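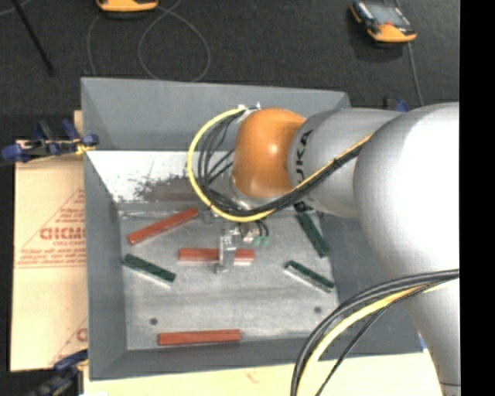 What Do We Do With All These Chairs? And Other Questions About Running an Art Space

January 23, 2025

Cludarico is turning its attention this spring to the part of the art world that never gets a wall label: storage. Our members' evening in April takes up the matter of what small galleries keep, what they let go, and why the plinths always win.

Some background for newer readers. When we took the lease on the Ramasamy building, the back room was going to be a reading library with a long table and good lamps. It now holds 219 framed works, most of a crate, a neon piece whose transformer has gone missing, and the folding chairs. The lamps are in there somewhere. We have bought reading material for the library, and it is in storage.

A space like ours isn't supposed to have a collection. We show things and send them home. But artists move, shippers close for the holidays, and a work left "just until Monday" acquires a shelf, then an inventory number, then a line on the insurance schedule. Last year's inventory came to 571 items, counting editions and leftover posters. We had guessed a good deal lower, and our insurer had been guessing along with us.

The evening will be a working conversation with people from Trosis, the print studio across the canal, and Gaso, which runs shows out of a former tire shop and has managed to keep its storage down to one closet. We're hoping to learn how, or at least to see the closet. On the table:

Loan agreements with an end date, and what to do when the end date was two directors ago.

Returning work to an artist whose only known address is a studio that has since become condos.

Whether a small organization can give things away, and to whom, and who signs for it.

Climate control on a budget, which at our level means a dehumidifier and somebody remembering to empty it.

Expect the first half to be talk and the second half to be forms. We've drafted a two-page loan agreement that we think is readable by a person who makes sculpture for a living, and we'd like it marked up in pen. Trosis is bringing its own version, which is one page and considerably ruder about deadlines.

We have also been awarded $3,000 toward shelving. This is the first grant in our history that can be spent only on metal brackets, and we intend to enjoy it. Installation takes place the week before the event, so the gallery will close early on two afternoons. Check the door for times.

The room seats 60, on the chairs mentioned above. Members get first pick of places through the end of March and everyone else can book after that. Admission is free, though the donation jar will be out and has been moved somewhere harder to miss.

If you lent us something before we moved to the Ramasamy building and have been too polite to ask about it, please write to the front desk with a title and, if possible, a snapshot. We would love to hear from you, particularly if it's large.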